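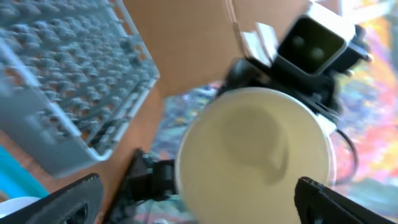
The edible dormouse (Glis glis) occupies nest boxes in the Pesenano valley up to an elevation of 1,278 meters, according to survey results released by the Jollevel Institute of Mammal Ecology. The figure is the upper limit of confirmed breeding and is based on females found with young in the box. The lower end of the study transect lies at 600 meters, in mixed oak and hornbeam. Between inspections the removable box lids were scrubbed without detergent at the Kocsis field house and stood on edge in a plastic dish rack, where the rows of pegs kept them apart while they drained. Lids were then returned to the same boxes to avoid moving scent from one site to another.

October | By Gizella Veres, Jollevel Institute press office
Shares 80 | Comments 2

The survey used 80 wooden nest boxes placed along a single transect from the valley floor to the Herkiler ridge. Boxes were mounted on living trees with the entrance hole facing the trunk, a position that favors dormice over most hole-nesting birds. Each box was inspected during daylight, when the animals are torpid or asleep, and the contents were recorded as empty, bird nest, dormouse nest without animals, or dormice present. Adults were weighed in a cloth bag, sexed, checked for a transponder and put back. Young with closed eyes were not handled.

Occupancy was highest in the oak and hornbeam belt and fell with elevation. Above the belt, beech becomes dominant, and use of the boxes there followed the beech crop closely. In seasons with little mast, boxes in the beech zone held adult males and old nest material but no litters. In a season of heavy mast, litters were found up to the limit reported above. The pattern agrees with what is known of the species elsewhere in its range: adults may skip reproduction entirely in years when beech and oak produce few seeds.

"The upper limit is a breeding limit and should be read that way," said Katalin Boros, who leads the study. "Single animals go higher. We have gnawed hazelnuts and one male from above the last box with young, and neither of those tells us that a population is maintained there."

Hibernation was not measured directly. Edible dormice spend the cold months underground, usually in a chamber dug in soil, and leave the boxes before the first lasting frosts. Temperature loggers buried on the transect show that the soil on the upper slopes stays slightly above freezing under continuous snow cover. Where wind removes the snow from the Herkiler ridge, the same loggers record repeated freezing. Whether this restricts the animals more than food supply does cannot be decided from the present data.

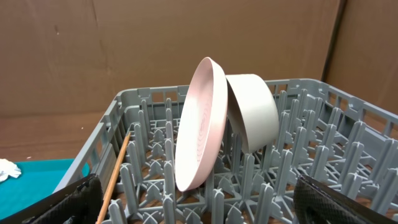 Plate and bowl in the dish rack at the Kocsis field house, Pesenano valley.

Identification of nests without animals relied on material and structure. Edible dormice in the valley line their boxes with fresh green leaves, often beech, laid loosely and trodden flat. Hazel dormice (Muscardinus avellanarius), also present on the lower part of the transect, weave a tighter ball with stripped bark at the center. Nests that could not be assigned to either species were excluded from the occupancy totals. Barnabás Pap and Deming Xu scored all nests independently from collected material, and disagreements were treated as unassigned.
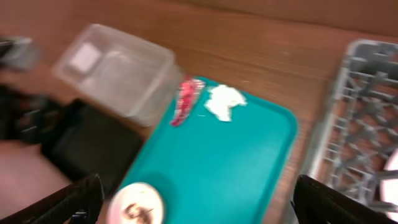 Dormice also enter buildings, and the study recorded this separately. Attics, wall cavities and wood stores were checked for droppings, grease marks and leaf nests, and owners were asked for the months in which they heard calls or movement at night. The Kocsis field house was included in the building survey, and its kitchen was subject to the same protocol as any other: a meal tray left on the table overnight, even with only a crumpled paper napkin on it, was logged as an accessible item, as napkins are readily shredded and carried off for nest lining. Tracking plates were set along the walls in the evening and read at 6 a.m. Records from buildings were not used in calculating the breeding limit.

The results have been supplied to the forestry district, where they will be used in planning felling on the upper slopes. The institute recommends that old beech with cavities be retained in groups and that canopy contact between groups be kept. Edible dormice rarely cross open ground, and a gap in the canopy can separate occupied stands even where the distance is short.

"For this species the branches are the road," said Sándor Deák, who carried out the canopy mapping. "If we lose contact at one point on the slope, the stand above it has to be treated as separate."

Inspections will continue for 2 further seasons. The box positions will remain unchanged, and additional soil loggers will be installed above the present breeding limit before snowfall. Nest material held at the Kocsis field house is available for examination by other research groups on written request to the Jollevel Institute press office.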